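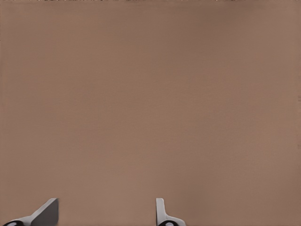 Why Brown Is Hard to Match

Brown has no wavelength of its own. A spectrometer pointed at a brown wall reports what it would report for a dim orange or a dim yellowish red, and the eye calls it brown only when something brighter sits nearby. Paint makers have worked around this for as long as they have sold paint. It remains the color most often returned to the counter.

At the Odlow coatings plant in Clornwood, browns make up 82 of the 900 shades in the current interior range. Nearly all of them are built from the same few pigments: yellow iron oxide, red iron oxide, a carbon black and titanium white. The black does most of the damage. It is so strong that a small dosing error in a 500 milliliter sample pot moves the color further than a buyer will accept, and the same error in a large drum goes unnoticed. For this reason sample pots are drawn from full batches and never mixed to order.

The second problem is light. Two browns made from different pigments can agree under daylight and part ways under a warm lamp, an effect called metamerism. Swapping carbon black for a blend of green and red gives a cleaner brown on the shelf. In a living room at night it may turn pink. Plants check for this in a light booth, switching between standard sources while an inspector compares the new panel with the retained one.

Gloss complicates the reading. A flat finish scatters light from its surface and looks paler than a satin finish with identical pigment. Touch-up work on a flat brown wall often shows for the same reason: the roller leaves one texture, the brush another, and the patch reads as a different color from across the room.

Drying adds a delay. Water-based browns look milky in the can and darken as the binder clears. Odlow waits 27 hours before it measures a panel. Last November it moved its mid-tone browns to the Trovska instrument, which reads at several angles, and kept the older Makris unit for whites and grays.

For anyone repainting part of a room, the practical rules are short. Buy enough for the job from one batch and check the number on the lid. Box the cans, meaning pour them together into one pail and stir. Paint to a corner or a door frame and stop there. Judge the color after a full day, with the lamps on.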